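Chapter 4
Bringing the Arm Home

By now you have a frame that stands up by itself and a wrist that turns when you ask it to, and I hope you've taken a minute to feel pleased about that! In this chapter we finally let the thing near some laundry.

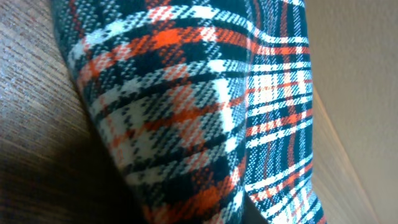
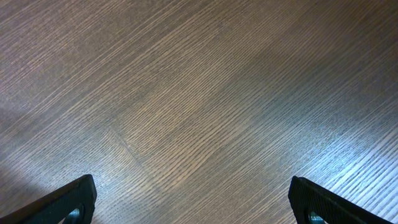
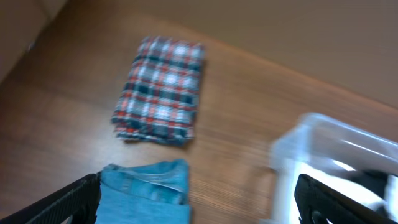
Cloth is a funny material to begin with, I know. Most books start you off on wooden blocks (the old Waton kit came with 30 of them), and blocks are lovely, but they never slump or slide or change shape on you. When I built my first Lillico arm on the kitchen table, I spent 40 evenings on blocks and then found that a single shirt undid nearly everything I'd learned.

So we'll go gently. First you'll check how wide your fingers open, then set the closing force, and after that we'll write a short routine for picking up one folded piece. Keep your Pidlow wiring sheet from Chapter 3 close by, and a cup of something warm too.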